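Ticket 189 – Statier table cell, Nindorthorpe
Status: open, awaiting confirmation
Opened: Mar 7, 2021
Reported by: Cosex operations desk

Fault as reported. The arm completes its approach to the tabletop but halts before the gripper closes. The controller records a contact fault at joint 3 and the cycle is abandoned. The fault occurs in simulation with the current Pimentel scene file and was absent with the previous one.

Work carried out. The scene file was reloaded and the arm sent to its rest position. The approach was then run again at reduced speed, with the kettle with the teal-blue handle set as the target. The table height held in the controller was compared with that in the scene file – the two differ by almost 2 millimetres, the controller value being the lower.
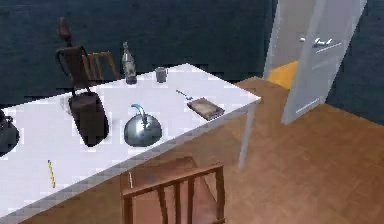
Amedeo Bortolotti replied that a difference of that size would be enough to raise the fault, as the gripper is being driven into the tabletop and the controller reads the resistance as a collision. He asked that the contact threshold be left at 93 and the table height corrected instead. He also requested that the chairs remain in the scene for all further tests, as the approach path had been planned with them present.

Action. The table height in the controller is to be amended to match the scene file. The threshold remains unchanged. The operations desk is asked to repeat the approach at full speed and attach the controller log to this ticket. The previous scene file should be kept until May.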